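Zakell Opens Refill Counter for Skin Care in Ustgate

Customers in Ustgate can now bring their empty cream jars back to the shop and have them filled again. The small skin care maker Zakell opened its first refill counter in September, inside the Loureiro pharmacy near the bus station. For the moment the counter offers two products, a face cream and a cleansing oil, both from the company's Omia line for dry and sensitive skin. 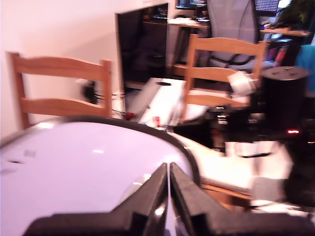

Nele Ostermann
Beauty and Wellness Reporter

The idea came from the customers themselves. Zakell sells most of its creams in glass jars, and many people wrote to the company to ask what they should do with the empty ones. Some kept them for buttons or spices, others threw them away with a bad feeling. The company first tried a return box, but the jars had to travel to another city for washing, and the cost was too high for such a small business.

At the new counter the way is shorter. The customer brings a jar that is washed and fully dry. A member of the pharmacy staff looks at it, wipes the inside with alcohol, and fills it from a closed dispenser. Then a new label with the batch number and the opening date is put on the jar. The whole thing takes a few minutes when there is no line.

Not every container is accepted. The jar must be an original one from the Omia line, and the lid must close well. Jars with cracks, with a damaged edge or with old cream under the seal are sent home again. The pharmacy says it is strict about this point, as a face cream contains water and can spoil when it comes in contact with dirt.

A refill of the face cream costs 70 percent of the normal price. The cleansing oil has the same discount. Customers who do not own a jar yet can buy a filled one at the counter and return with it the next time.

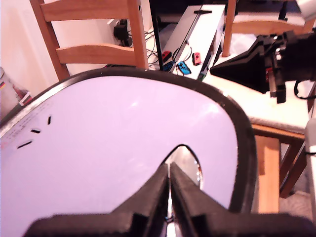
The company also made a change to the cream itself before the opening. The old recipe had a light rose scent, and this scent became weaker when the cream stayed in the dispenser for some days. The refill version has no perfume at all. Zakell tested it with 90 regular customers, who used it in the morning and in the evening and wrote down how their skin felt. Most of them said they did not miss the rose. A few found the new cream a little heavier, especially under makeup, and for them the pharmacy recommends to take a smaller amount and to wait before applying foundation.

Dermatology patients were not part of this test. People who have an open rash, or who use a cream prescribed by a doctor, should ask at the pharmacy desk before they change anything in their routine. The same is true for people who had a reaction to a face cream in the past. A small amount on the inner side of the arm, left there for a day, is a simple way to try it – but it does not replace the advice of a doctor.

The staff at Loureiro received a short training before the counter opened. They learned how to clean the dispenser, how to keep the record of the batches, and how to explain to a customer in a friendly way that a jar cannot be used. The dispenser is emptied and cleaned every evening after closing, and what is left of the cream is not sold the next day.

The opening hours of the counter are shorter than those of the pharmacy. It is open from 2 p.m. until the shop closes, so that the mornings stay free for prescriptions. In the first weeks the late afternoon was the busiest time, and people who can choose may prefer to come early.

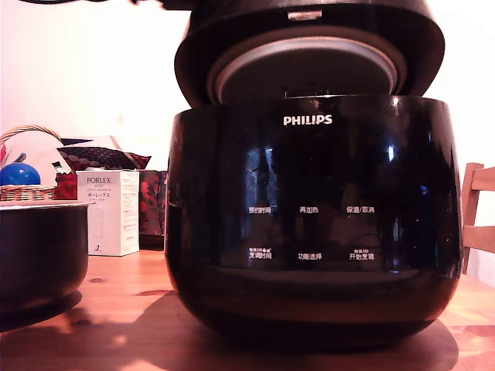
How long can a refilled face cream be used?

The cream should be finished within three months after the date on the new label. It is best kept with the lid closed, in a cool place away from direct sun.

Zakell has not decided yet if there will be more counters. The company wants to look at the numbers after the winter, when people usually buy more cream. A hand balm could be added to the dispenser in Ustgate before that, but the jars for it are still in production. Customers can leave their wishes for other products on a paper list next to the cash register.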